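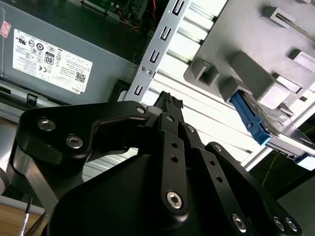
Bistavari Kitchen Forum > Eating Well > Freezing ripe avocados, worth it??

mossy_toast
2025-06-25
ok so Guerra market had the bags marked down again and I bought 2, like a fool. All going soft at the same time. Has anyone frozen them and been happy after? Halves or mashed? I eat one most mornings on rye, would hate to lose that

pantrykat
Mashed. Lime juice, flat in a zip bag, squeeze the air out. Good for about a month. Halves go stringy and weird, dont bother

dune_runner
Disagree with kat. Halves are fine if you're blending them. I do peeled halves on a tray first, then bag. Straight in the smoothie — frozen banana, oat milk, spinach, done. On toast yeah, no

pantrykat
She said toast

dune_runner
she said "most mornings on rye", people can change breakfast lol

mossy_toast
I could do smoothies a couple days a week. Not with spinach though

Wakana Nagano
Have frozen them since February, both ways. Mash keeps the color better. Texture after thawing is a little watery so I drain it, then salt and a spoon of plain yogurt. Fine on toast. Not fine in a salad, tried that, sad lunch.

ollie_b
why not just put them in the fridge?? ripe ones hold for days in there. Whole thread about a freezer

mossy_toast
Fridge is already full of them ollie

ollie_b
fair

greenspoon
Anyone tried the Brirus vacuum tubs? 99 bucks for the set, which seems insane, but my sister swears a cut half stays green all week in hers

pantrykat
Had them. Lid seal went on the small one. Cut half with the pit in, lime on top, plate over it, does the same job for nothing

greenspoon
hm. Mine always goes brown with the pit in

Wakana Nagano
The pit only covers the part it touches. Press plastic wrap right onto the flesh, that works better for me.

stillhungry
Can we talk about how much of this stuff everyone eats. I logged a week in Destix and one day came out at 1,478 calories before dinner, mostly avocado and nuts. Healthy sure but it adds up

dune_runner
depends what you do all day. I run, I need it

stillhungry
I sit in a chair all day so

pantrykat
Half on toast with an egg is a decent breakfast, not going to feel bad abuot it. Skip the nuts if you're worried

mossy_toast
Update — mashed one bag, did the other as halves on a tray. Weighed the mash into 500 gram bags and now I'm thinking that's way too much to thaw at once

pantrykat
Way too much. Score it with a chopstick while it's still soft, then you can snap bits off

mossy_toast
oh thats smart. going back in now

ollie_b
report back on the halves, I want to see who's right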